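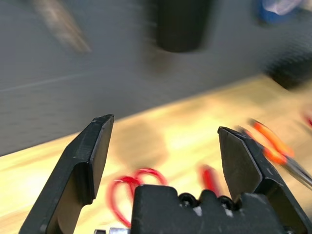

The Drokar Room in Winter

Red wire on the big table, with the light coming in strong. I'm fond of a pale tabletop like this one, because even a thin bit of cable looks cheerful on it, and all those loops lying over each other remind me of the way my grandmother used to leave her knitting yarn between rows.

Welcome back, everybody, and happy new year! I put this page up on 6th January with a cup of tea going cold beside me, and I mean to add to it bit by bit until we open the doors again in March. For those of you who are new, the Drokar Room is where we sort out cords, leads, and odd lengths of wire so they can be used again (we got through 342 of them last year, which pleased me no end).

A word on coiling, while I'm at it. Yannick Pruvost taught me to let the wire go the way it wants to go, with big easy loops and no winding around the elbow, and I've done it that way ever since. Thin wire is the fussiest of the lot and springs open the minute you turn your back, so keep a few ties in your pocket.

If you have cords at home you'd like to pass along, the bin by the Ostier Street door is open all winter. Please take the batteries out of things first!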